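Portas abertas na Emgate: uma tarde inteira a ver robôs arrumar copos

22 de dezembro de 2024

Quem passou no sábado pelas instalações da Emgate dificilmente saiu de lá sem parar na sala do fundo. Era ali, junto à janela, que trabalhava a bancada de dois braços do projeto Truvura, e foi ali que se formou a fila mais comprida do dia aberto. A empresa registou 432 visitantes à entrada, mais do dobro dos 200 que esperava quando abriu as inscrições, e houve grupos que deram a volta ao edifício e regressaram para ver tudo outra vez!

A tarefa escolhida para o público é daquelas que qualquer criança faz sem pensar: pegar num copo, mudá-lo de sítio, pousá-lo direito, encaixar um dentro do outro. Para uma máquina é bem mais delicado, e é isso que torna a demonstração tão boa de seguir. Cada ronda começava com os copos numa posição diferente, muitas vezes escolhida por quem estava na primeira fila (os mais novos puseram-nos quase sempre o mais longe possível um do outro, claro), e depois fazia-se silêncio até os braços arrancarem.
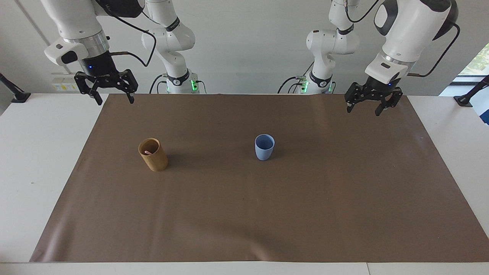

Os dois braços da bancada Truvura, de pinças abertas, com o copo de bambu e o copo azul sobre o papel castanho.

O momento mais aplaudido chegou a meio da tarde, quando o braço esquerdo segurou um copo inclinado e o passou ao direito sem o deixar cair. Na ronda anterior o mesmo copo tinha ido parar ao chão, e a sala inteira soltou um "ohhh" que se ouviu no corredor. A equipa repetiu o exercício na hora, com a mesma calma, e foi explicando o que tinha mudado entre uma tentativa e outra: um pouco menos de velocidade na aproximação e a pinça a fechar mais abaixo.

O projeto arrancou em maio, em parceria com a Zotley, e soma já 1134 execuções gravadas da mesma família de tarefas. Os engenheiros mostraram algumas num ecrã à entrada da sala, incluindo as primeiras, em que os braços hesitavam longamente antes de tocar em qualquer coisa. Ver essas gravações e entrar logo a seguir para assistir ao vivo foi, para muita gente, a melhor parte da visita.

Houve também espaço para perguntas, e não faltaram. Quis-se saber se o sistema distingue cores, se consegue lidar com copos de vidro (ainda não foi testado) e quanto tempo demora a aprender um objeto novo. A resposta a esta última: 100 demonstrações costumam chegar para um copo de formato simples.

No piso de cima, a oficina Matić ensinou a montar pequenas pinças de cartão e fio, que os participantes puderam levar para casa. As vagas esgotaram ainda de manhã e a Emgate abriu à pressa um segundo turno.

A empresa já disse que quer repetir o dia aberto no próximo ano, com mais sessões na bancada e inscrições separadas para escolas.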